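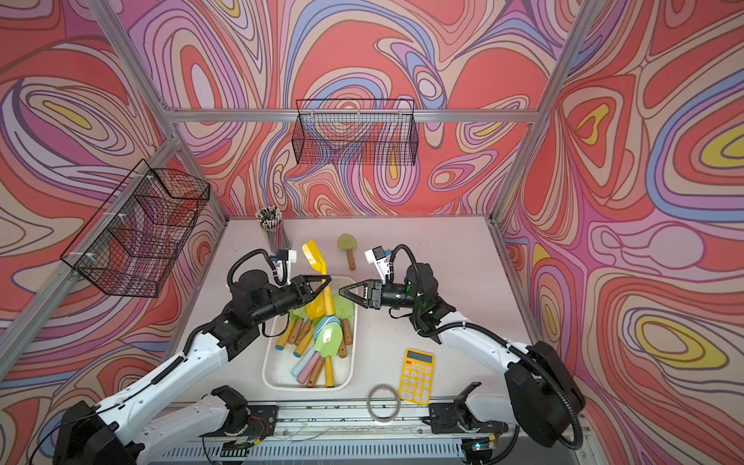

Page last changed: 2022-06-26

Oludham two-arm recording cell

The Oludham is a bench cell for recording teleoperated examples of tabletop handling. It ships as an aluminum-framed enclosure with two arms bolted to a shared front rail, two-fingered grippers, a camera at each wrist and a fixed camera covering the workspace. An operator drives both arms from a separate leader station. Joint positions, gripper opening and all camera streams are written to a single file per example.

The patterned wall panels are printed sheets and can be swapped in around 5 minutes. Customers training policies that must tolerate cluttered backgrounds usually order two or more sets. Mesh baskets clip or tie to any frame member.

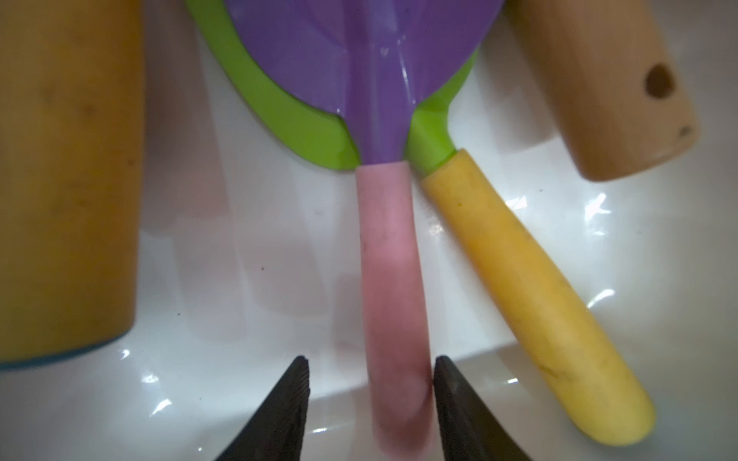 Wrist views carry most of the information a policy needs in the last part of a grasp. The fixed camera gives the layout of the table but loses the fingertips whenever an arm passes in front of them. At the wrist, both fingers stay in view on either side of the target — a pink handle, for instance, with a yellow one lying close by — and the lateral error can be read directly from the image. Glossy trays throw glare spots into this view. Leave them in the recordings if the deployed system will meet the same surfaces, and lock exposure before the first example.

Recording is organized in blocks of 125 examples. The operator marks each one as kept or discarded with a foot pedal, and discarded files remain on disk until the block is closed. Object layouts should be changed between examples by hand. Maeve Horgan's setup note, supplied with the cell, gives a reset procedure for mixed trays of tools.
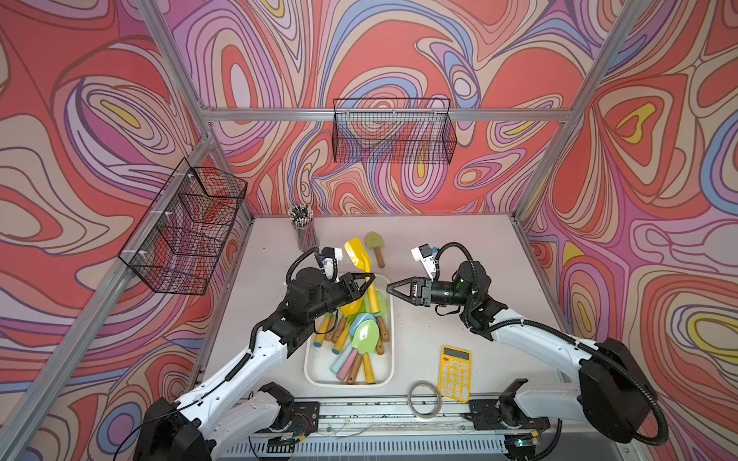

Left gripper above the tray, right gripper facing it, fixed camera view.

Supplied with the cell: leader station, rail, wiring, calibration board, one set of wall panels. Tabletop sheets are ordered separately. Lead time is 27 working days.

Technical contact: Atif Magsi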